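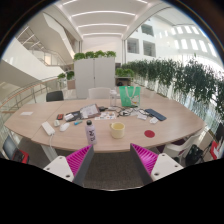 회의 테이블에 쌓인 물건은 누가 치우는 게 맞나?

마지막으로 자리를 뜬 사람이 아니라 물건 주인이 치운다. 주인이 안 나오는 것은 월요일 저녁에 분실물 상자로 보낸다.

## 3월, 월요일 오후

타원형 큰 테이블 정리 규칙, 다시 논의함. 오미경 씨가 "구역제"를 제안했다. 테이블을 충전 구역, 필기 구역, 음료 구역으로 나누고 마스킹 테이프로 경계를 표시하자는 것. 나는 회의적이다. 작년에 Chae 쪽 작업실에서 똑같이 했다가 테이프 자국만 남았다고 들었다. 둥근 테이블에 직선 구역을 긋는다는 발상부터 좀 이상하다.

그래도 반대만 하면 또 내가 치우게 되니까 오늘 상태 기준으로 따져 봤다.

**음료.** 연보라색 물병, 투명 플라스틱 물병, 크림색 컵. 빨간 원형 코스터가 나와 있는데 컵은 그 위에 없다. 코스터를 더 사자는 의견이 있었지만 한 장 있는 것도 안 쓰는데 더 산다고 쓸지 모르겠다. 구매 보류.

**케이블.** 제일 큰 문제. 검은색과 흰색이 한데 엉켜 있어서 어느 게 누구 것인지 따질 수가 없다. Nedex 케이블 정리 밴드를 써 보자는 얘기가 또 나왔다. 지난번에 산 32개짜리 한 봉지가 어디로 갔는지부터 찾고 나서 얘기하자고 했다. 밴드가 없어서 엉키는 게 아니라는 게 내 생각. 회의 끝나고 9분만 쓰면 되는데 그걸 안 한다.

**충전.** 흰색 보조배터리는 선이 테이블 밖으로 늘어져 있다. 의자 뺄 때 걸리기 딱 좋은 모양새. 구역제가 되든 안 되든 선은 상판 안쪽으로 올려 둘 것. 이건 합의 필요 없이 바로 적용.

**마우스.** 흰색으로 큰 것, 작은 것. 색이 같으니 말로 "흰 마우스"라고 하면 또 헷갈린다. 바닥면에 이름 스티커 붙이기로 함. 알록달록한 스티커 시트가 마침 테이블에 있지만 남의 것일 수 있으니 손대지 말고 라벨지를 쓴다.

**필기류.** 플래너는 펼친 채로 있다. 덮어 두자는 의견과 건드리지 말자는 의견이 갈렸는데, 나는 건드리지 말자는 쪽. 페이지 넘어갔다고 원망 듣느니 그대로 두는 게 낫다. 청록색과 흰색이 섞인 마커는 필통이든 어디든 들어가야 한다. 검은 파우치에 넣어도 되는지는 파우치 주인에게 물어볼 것.

**기타.** 남색 폰 케이스, 만화 그림 있는 초록 에코백, 의자 옆 검은 가방. 가방류는 상판에 올리지 않는 걸로 작년에 정했는데 문서로 안 남겼더니 다들 처음 듣는다고 한다. 그래서 이번엔 적는다. 가방은 바닥이나 의자.

### 구역제에 대한 의견

미경 씨 주장: 자리가 정해져 있으면 돌려놓기 쉽다. Redotbridge 사무실은 그렇게 해서 잘 굴러간다고 한다. 직접 본 사람은 우리 중에 없음. 거기는 테이블이 네모난 데다 회의 전용이라고 들었는데, 우리는 밥도 먹고 조립도 하고 회의도 한다. 같은 조건이라고 보기 어렵다.

내 주장: 트레이 하나면 된다. 잡동사니는 전부 트레이에 넣고 저녁에 각자 찾아간다. 미경 씨는 트레이가 쓰레기통 된다고 반박. 이건 솔직히 일리가 있다. 입구 선반의 Dololetti 바구니가 그 꼴이 났으니까. 지금 그 안에 뭐가 있는지 아무도 설명 못 한다.

결론이라고 하기엔 뭣하고, 일단 2주만 해 보기로 한 것:

- 트레이를 테이블 뒤쪽에 두고, 테이프는 붙이지 않는다
- 케이블은 쓴 사람이 감아서 트레이에 넣는다
- 이름 없는 물건은 월요일 저녁에 분실물 상자로
- 작은 흰색 카드는 출입 카드인지 명함인지 모르겠다. 본인 것이면 가져갈 것

구역제는 이걸로 안 되면 그때 다시. 미경 씨가 구역 도면을 벌써 그려 놨다는데, 구역이 8개라고 한다. 처음엔 분명 셋이었다.

추가 (오후 늦게): 상판을 한번 닦으려고 했는데 물건부터 옮겨야 해서 포기. 밝은 오크색이라 컵 자국이 남으면 티가 날 것 같다. 오일을 바르자는 의견도 있는데 마감재가 뭔지 확인 안 된 상태에서 바르는 건 반대한다. 구매할 때 받은 설명서가 있는지 미경 씨가 찾아보기로. 없으면 젖은 천으로 닦고 마른 천으로 한 번 더.

의자도 섞여 있다. 흰색 사이에 검은색이 들어와 있는데 옆방 것인지 확인할 것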